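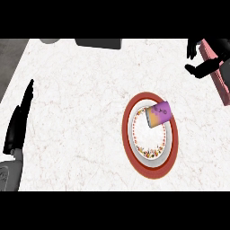 Blog > Kitchen and Home > Giving up the big shop

March
Posted by Dolores Kincaid

I've been doing the big weekly shop since I was nineteen and living above a launderette in Haswood, so giving it up has felt a bit like giving up a religion. Same supermarket, same evening (Thursday, after work, when the yellow stickers come out), same wonky trolley if I could find it. Then in January the car failed its MOT on more things than I could be bothered to read, and I decided to see how long I could last by just walking to the shops when we needed something.

We're now well into month three and I still haven't replaced the car!

The first fortnight was awful, I'll admit. I kept buying as if I had a boot to put it all in. One evening I carried four tins of tomatoes, a bag of potatoes, two pints of milk and a cauliflower the size of my head up Prosten Hill in the sleet, and I had to stop at every other lamp post to swap hands. My neighbour Hollis drove past and waved. Waved! (She says she didn't realise it was me under the hood. Hmm.)

What sorted it out was a rucksack and a list that fits on the back of an envelope. I go out three or four times a week now and buy for a day or two. The greengrocer on the corner of Halvorsen Street shuts at half five, so that one has to be a lunchtime trip, but the bakery is open late and so is the little shop by the station, where I've got into the habit of asking what's good. Usually it's the flatbreads. Once it was a jar of pickled turnips that I'm still working up the courage to finish.

The money surprised me. I'd assumed small shops would cost us more, and item for item they do — butter especially, don't get me started on butter. But I dug out the old bank statements and our last supermarket month came to £188 more than February did, and that's for the same three people eating the same sort of dinners. I think most of the difference was things I never meant to buy. Candles. A third colander. Those bags of salad that turn to soup by Sunday.

We've also stopped throwing so much out. There used to be a shelf in the fridge that I privately thought of as the waiting room, where half an onion and some ham would sit until it was decent to bin them. Now if there's half an onion, it's tonight's onion. My son complains that there's never anything to eat, by which he means there's never anything to eat that he doesn't have to cook.

What I do miss is having a backup. On Sunday evening I got halfway through a lasagne, found we had no flour, and everything was shut. I made the white sauce with cornflour and it was a bit gluey but it all went. So I do keep a small stock of dull things now: flour, rice, pasta, stock cubes, loo roll, cat food. The cat food comes by delivery because 9 kilos of biscuits is not going up Prosten Hill on my back, thank you.

A few of you asked about the rucksack after my last post. It's an old walking one of my brother's with a broken chest strap, so I can't tell you where to get it, but anything with a flat bottom will do. Put the eggs in last. I know that sounds obvious, and I've still done it wrong twice.

Next job is to work out what to do about Easter, when there'll be eleven of us and I can't see a leg of lamb and all the trimmings going in one bag. Osaze has offered to lend me his bike trailer. I haven't ridden a bike in years, so we'll see.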